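# Korard Drinkware Listings

Product records for reusable bottles, lunch containers and drink tumblers sold through the Korard online store. The records are provided for research on product search and catalog matching. 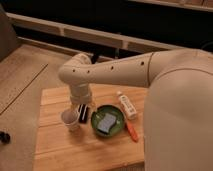
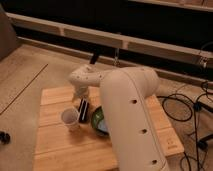
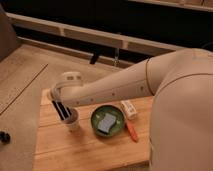

## Contents

The set holds 674 records in 2 files, `bottles.csv` and `containers.csv`. Each record gives the item title, capacity, lid type, care instructions and list price. Customer names and order histories are not included.

## Preparation

Titles were kept as entered by the sellers — spelling errors included. Capacities were converted to fluid ounces. Listings inactive for more than 90 days were removed before export.

## Known limits

Lid type is blank for most items from the Cadville warehouse. Prices do not reflect seasonal discounts.

## Updates

The files are reviewed every 6 months. The next review is planned for August.

Related items
- Alarcón Kitchen Textiles
- Flesteck Gift Listings

Contact | © Korard | Back to top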